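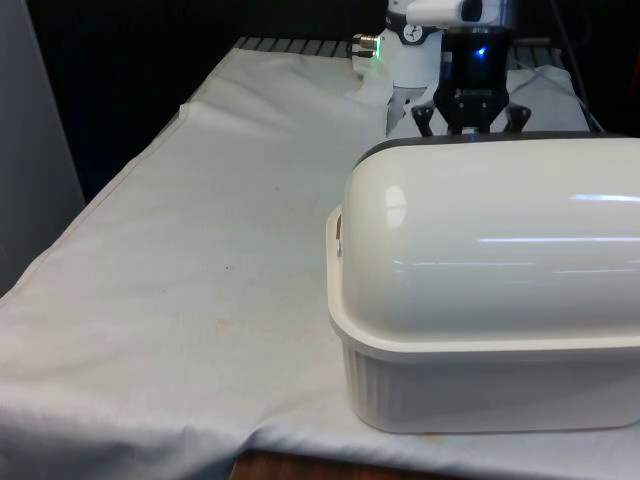 *Pince parallèle à deux doigts, ouverte au-dessus du couvercle d'un récipient blanc posé sur une nappe.*

**Mudano publie les résultats de son comparatif de pinces pour la manipulation d'objets domestiques**

*8 décembre 2022* – Mudano met en ligne les résultats d'une campagne d'essais menée à Tomar sur deux pinces parallèles et deux contrôleurs, dont le Lekum, développé par Gramska.

La campagne totalise 3 837 prises. Avec le contrôleur de série, 1 706 prises sur 1 834 ont été validées. Avec le Lekum, le total atteint 1 794 sur 2 003. Les 209 échecs relevés avec ce dernier concernent surtout les surfaces brillantes et bombées, sur lesquelles les reflets faussent l'estimation de la profondeur.

Les essais portaient sur de la vaisselle, des boîtes à couvercle et des textiles pliés. L'éclairage et la position de la caméra de poignet sont restés identiques d'une série à l'autre.

Gramska prévoit une mise à jour du Lekum en juin. Mudano refera alors les essais sur les couvercles, avec les mêmes doigts et les mêmes réglages de force.

Le protocole et les tableaux de mesures sont disponibles sur demande auprès du service de presse de Mudano.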